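Learning to write slowly again

In August I decided to improve my handwriting. I am 44 years behind a keyboard, or it feels like this, and when I had to write a card for my neighbor Elsie Whitelaw, she asked me very kindly what the second line said. I could not read it myself.

So I bought a notebook from Brolis with 200 pages and a simple pen, and I made a rule. Every evening after dinner I write for 19 minutes. Why 19? My kitchen timer is old and it does not stop well at 20.

The first week was not pleasant. My hand hurt near the thumb and my letters leaned in every direction. I was holding the pen as if somebody wanted to steal it. Elsie was a school teacher before, and she told me to put the paper a little to the left and to move the whole arm, also the shoulder. I did not believe that the shoulder has anything to do with the letter "a", but it does.

I began with copying recipes, then I copied old letters from my aunt. Her letters are a pleasure to copy. She complained about the trains and the price of plums, and she never crossed out a word. I cross out about four on every page.

I also started to notice the writing of other people. In the bakery the price cards are written by two persons, and one of them makes a beautiful number 2, with a small loop at the bottom. I tried to borrow it and now my 2 looks like a duck.

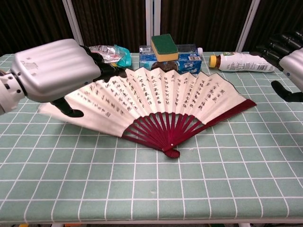

The most difficult thing for me is still the speed. When I have a thought I want to finish it quickly, and then the ends of the words become flat like a road. If I write slower, I sometimes forget the thought, but the page looks nice. My sister says that for a shopping list this is not a good exchange.

On Wednesday I wrote Elsie a new card, to thank her for the advice. She read all of it aloud at the door, with only one stop, at the word "shoulder".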